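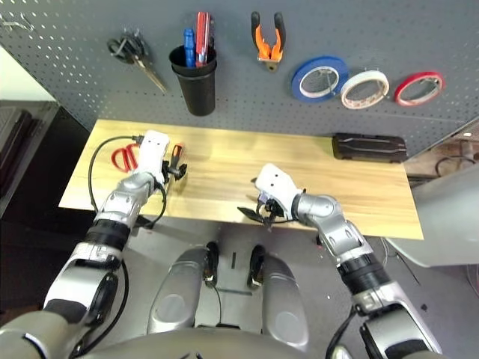
4. Delivery windows and failed first visits

4.1 Setting and data

The analysis in this section covers the two-person delivery service operated from the Prodari depot. The service carries large household goods and small commercial consignments, such as shop fittings, filing cabinets and boxed machine parts, to addresses within one working day's drive. Each crew consists of a driver and a mate, and each vehicle has a tail lift. Bookings are taken through Adance, the order system used by all three depots in the Jastimance group, and are passed to the planning desk on the afternoon before delivery.

Records were drawn from October, the last full month before the window policy was changed. A total of 139 routes were available. Routes with a vehicle change after departure were kept, provided that both vehicles could be matched to the same crew sheet. Collections and returns were removed, as were deliveries made by outside carriers under the Fakir contract, for which no arrival times are held. The unit of analysis is the stop, meaning one visit to one address, whatever the number of items handed over.

Figure 3. Wall storage for hand tools and tape above a wooden worktop. Scissors, screwdrivers, pliers and three rolls of tape are kept on the pegboard.

4.2 Definition of a failed first visit

A first visit was counted as failed when the crew reached the address and left with at least one item that should have been delivered. This is wider than the definition used in the depot's own monthly reports, which count a visit as failed only when nothing is handed over. The wider definition was preferred because a partial delivery requires a second trip at almost the same cost as a full one. The crew must still be sent, the lift must still be used, and the customer must still be present.

Failures were sorted by the reason code entered on the handheld unit. Four codes accounted for nearly all entries: customer absent, access refused or not possible, goods damaged or incomplete, and crew out of hours. The last code is used when a crew reaches the address but cannot complete the work within its permitted shift. Where two codes had been entered for the same stop, the first was used. Free-text notes were read for all stops coded as access problems, as the code covers matters as different as a locked service gate and a staircase too narrow for the item.

4.3 Window length

Under the policy in force during the study period, customers could choose a morning window, an afternoon window, or a short window of two hours at extra charge. Short windows were limited by the planning desk to 33 per day across the fleet. The limit had been set by custom, and no written basis for it was found.

Stops with short windows failed less often on account of customer absence. This was expected, and agrees with the interviews carried out with crews and planning staff. The same stops, however, were followed by a higher share of failures later on the route. Drivers described leaving an efficient order of stops in order to meet a short window, and then returning to an area they had already passed through. The time lost was seldom large on any one occasion. It built up over the day and appeared at the end of the route, most often under the code for crew out of hours.

The effect was strongest on routes with two or more short windows falling in the same half of the day and lying in different postal districts. On routes where the short windows were close together, no clear difference from ordinary routes could be found. The position of the window within the shift also mattered. A short window at the start of the day could be served on the way out from the depot and had little effect on what followed.

4.4 Access information

Access problems were the second most frequent reason for failure. The booking form asks one question on the subject, namely whether there are stairs at the address. Notes made by crews suggest that this question does not collect what is needed. The matters recorded most often were the distance between the nearest legal stopping place and the door, the size of the elevator, and the need for a permit or a key held by building management. The question on stairs was usually answered correctly, but a correct answer did little to prevent a failed visit.

A small trial of a longer form was therefore run with 200 commercial customers. The longer form added questions on stopping distance, elevator size and the hours during which goods could be received. Half of the group, 100 customers, received the form at the time of booking. The other half received it by separate message on the day before delivery. Forms sent at the time of booking were returned more completely. Those sent on the day before often came back after the route had been closed, when the planner could no longer assign a different vehicle or move the stop.

Residential customers were not included in the trial, and the result should not be extended to them without further work. Commercial sites tend to have a named contact for deliveries and fixed receiving hours. Private addresses often have neither.

4.5 Limits of the analysis

Three limits should be noted. Arrival times are entered by hand when the vehicle stops, and crews differ in whether they make the entry on reaching the street or on reaching the door. The study month contained no period of severe weather, and winter routes may behave differently. Finally, the routes were planned by a small team with long knowledge of the area. Some of the harm done by scattered short windows may have been reduced by choices that do not appear in the records, such as placing a flexible customer between two fixed ones.

The revised window policy took effect in November 2018. It keeps the daily limit on short windows but adds a rule that no route may carry short windows in more than two postal districts in the same half of the day. Section 5 sets out the cost model used to compare the two policies and the assumptions made about second visits.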